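4. Folding on the bed

Margus Paulauskas and Yeison Pacheco timed how long it takes to fold a week of student laundry on a bed instead of a table. The bed in the Tudwood room was made up with a pale sheet, and each load was folded in the early afternoon. Sweaters were done first – they hold their shape and can be set to one side.
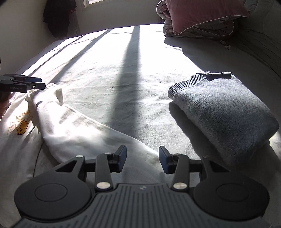

4.1 Results

We recorded 92 garments over 13 sessions. Thin white garments were the slowest. They were hard to tell apart from the sheet in direct sun, and the edges had to be found by feel. Gray and dark items went faster.

4.2 Changes for next term

Yeison wants to repeat the test in December with a dark blanket over the sheet. We will also close the blinds for half of the loads and keep the folding order the same.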